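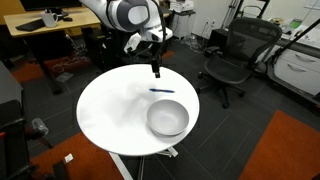

4.2 What stays on a shared table

Figure 3 is one of the round tables in the Cillitz set. White top, glossy, two things on it: a light gray bowl, empty, and a blue pen lying near the middle. We coded it as "low load, mixed kind". Low load means fewer than five loose items. Mixed kind means the items belong to different activities, in this case eating or storage (the bowl) and writing (the pen). Most tables in the set carry more than this.

The round tables were coded apart from the desks. Reason is simple enough, desks have a front and a back and round tables don't. On a desk the keyboard and mouse more or less fix where everything else goes. The desk behind the table in Figure 3 has both, plus a white mug, and we coded the mug as "desk, drink" with no argument between coders. The bowl took longer. One coder had it as kitchen ware out of place, the other as a container in place, waiting for something to be put in it. Both readings are allowed under the scheme in Section 3, so a bowl with nothing in it is now its own code – "open container, empty".

The full set has 1211 coded surfaces from 28 rooms. Of these 356 are round or oval tables. Counters and cabinet tops were coded too but are reported seperately in 4.4, as they fill up in a different way: small containers, boxes, things that get parked and stay parked. The counter along the right wall in Figure 3 is of this type. Drawers underneath were never opened for the study, so nothing on contents.

Pens. The pen is the item the coders agreed on most, and also the hardest to say anything usefull about. It turns up on every kind of surface. In the Vakuditz rooms staff told us in interviews that a pen on a shared table belongs to whoever needs it, while a pen on a desk is somebody's. Nobody said this about mugs. Bowls came up only twice, both times as "the one for keys".

Position on the table was coded in three rings: edge, middle ring, center. For Figure 3 the bowl is nearer the edge at the front right and the pen is in toward the middle. We had expected open containers to sit in the center, like a fruit bowl at home, and wrote the first version of the form with that in mind. The form was changed in May after the pilot, when 60 surfaces were recoded by Thandeka Mathebula with the rings added. Pilot codes without rings are left out of Table 5.

Floor items are outside the scheme. Paper scraps, boxes beside a chair, stands in corners – all visible in Figure 3 or figures like it, none counted. A later version should probably take them in, at least the boxes. Chairs were noted as present or absent only.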